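# Holgura en la pinza de la celda 2

26 de mayo de 2024

Llevaba varias semanas corrigiendo por software un problema mecánico. La pinza de la celda pequeña cerraba descentrada, siempre hacia el mismo lado, y yo iba sumando décimas al offset de la herramienta en el fichero de configuración. Cuando el offset acumulado pasó de lo razonable, paré la celda y desmonté los dedos.

El brazo es un Henby de seis ejes de sobremesa, comprado de segunda mano con la controladora y sin manual. La pinza es de dos dedos articulados con almohadillas de plástico negro, y la cámara va en la muñeca. El supervisor de la celda se llama Irkidus, lo escribí yo y tiene los defectos que cabe esperar. Apunta cada ciclo con la corriente de cierre y la posición final del motor de la pinza, y de ahí salió la primera pista: en 428 ciclos registrados desde la última revisión, la corriente en vacío había subido poco, pero la posición de cierre tenía el doble de dispersión.

Una dispersión así, con la corriente casi estable, apunta a juego en las articulaciones. Si hubiera suciedad o rozamiento, subiría antes la corriente.

## Comprobación previa

Con el brazo en pose de mantenimiento y los motores bloqueados, moví cada dedo a mano. El derecho estaba firme. El izquierdo tenía un recorrido muerto perceptible en el plano de cierre y algo menos en el lateral. El tornillo del eslabón había retrocedido casi media vuelta, sin resto de fijador en la rosca.

Reynaldo Galang, que tiene una celda parecida montada en Skosbridge, me había escrito por correo que a él le pasaba lo mismo y que la causa era el fijador: el que traía la pinza de origen no agarra bien sobre plástico. Su solución fue cambiar a uno de resistencia media y aplicarlo solo en el tramo de rosca metálica. Es lo que he hecho, con una diferencia que explico más abajo.

## Desmontaje y montaje

El orden que he seguido:

1. Guardar la configuración y anotar el offset en uso.
2. Abrir la pinza por completo y cortar la alimentación.
3. Retirar las almohadillas, marcando izquierda y derecha con lápiz por la cara interior.
4. Soltar el tornillo del eslabón y extraer el casquillo.
5. Limpiar rosca y alojamiento con isopropanol.
6. Montar con fijador nuevo y dejar curar sin carga.

La diferencia con lo de Reynaldo está en el casquillo. El mío tenía una marca de desgaste en media luna, así que lo cambié por uno de bronce de la caja de repuestos de Aquino - el taller donde compro los rodamientos -. El nuevo entra más justo y hubo que repasar el alojamiento con lija de grano 600, dos pasadas y volver a medir. Con más se queda grande y se empieza de cero.

El par de apriete lo hice por tacto, con la llave corta, hasta que el eslabón giraba libre pero sin cabeceo. No tengo dinamométrica para ese rango. Queda en la lista de compras desde hace demasiado.

## Puesta a cero

Después del montaje hay que rehacer tres cosas: el cero del motor de la pinza, el offset de la herramienta y la máscara de la cámara. La máscara se me olvidó la primera vez. Irkidus ignora la zona de imagen que ocupan los dedos, y si estos cambian de sitio unos píxeles, el detector toma un borde de la almohadilla por un objeto. Lo vi en cuanto lancé la rutina de búsqueda y me devolvió un candidato pegado al dedo izquierdo.

Para ajustar el offset uso una pieza oscura de cantos rectos sobre la mesa, con la pinza abierta, y comparo en la vista de muñeca la distancia a cada dedo.

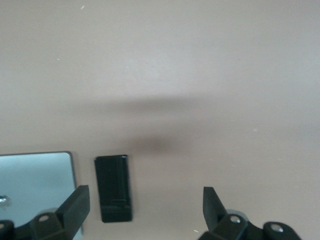 *Vista de muñeca con la pinza abierta. La pieza negra queda más cerca del dedo izquierdo que del derecho.*

Corregí el offset en el eje lateral y borré del fichero todas las décimas heredadas. El detector trabaja por contraste, y la sombra ancha y difusa sobre la mesa le molesta más que las motas blancas, que el filtro de área descarta sin problema. He subido un punto el umbral y lo dejo así de momento.

Luego corrí 79 cierres en vacío seguidos. La dispersión ha vuelto al valor que tenía en la hoja de puesta en marcha. Falta ver cómo aguanta con carga y con el fijador ya trabajado, así que en junio repetiré la misma serie sin tocar nada.

Pendiente: desmontar también el dedo derecho, aunque no tenga juego, y mirar si el casquillo lleva la misma marca.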